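3.2 What people keep in reused containers

I went into this part of the study expecting to hear about jars. Zoltán Kiss and I had mailed out 1000 short surveys on kitchen storage, and 806 came back, which made me very happy (my last mailing did a lot worse!). We asked people what they save once the food is gone, and where it ends up.

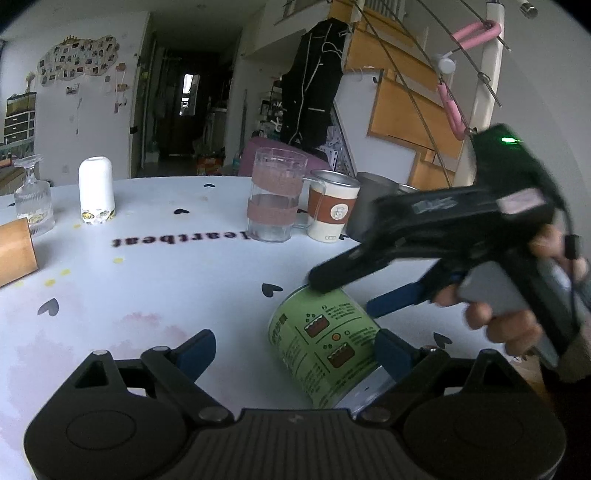 Labels turned out to matter more than we'd planned for. Plenty of people told us they leave the label on so they remember what the thing used to hold, and a can like the green one, with its dark print and little panels of instructions, carries a lot of text for its size. Others soak everything off the same night. Augustina Quaye coded these answers twice, and I still argue with her over the "both" group.

The second thing was mixing. Saved containers rarely get a shelf of their own - they drift in with the everyday cups, and after a while people stop sorting them. We used 3 categories for this (separate, mixed, don't know), following the Halász survey from February.

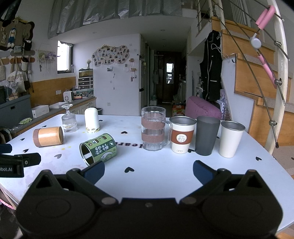 Figure 4. Drinking cups and a green can on a white tabletop.

Mixed storage was the answer I had the most trouble coding, mainly for households where two people filled in the form and disagreed. We kept both answers in those cases and come back to them in Section 4.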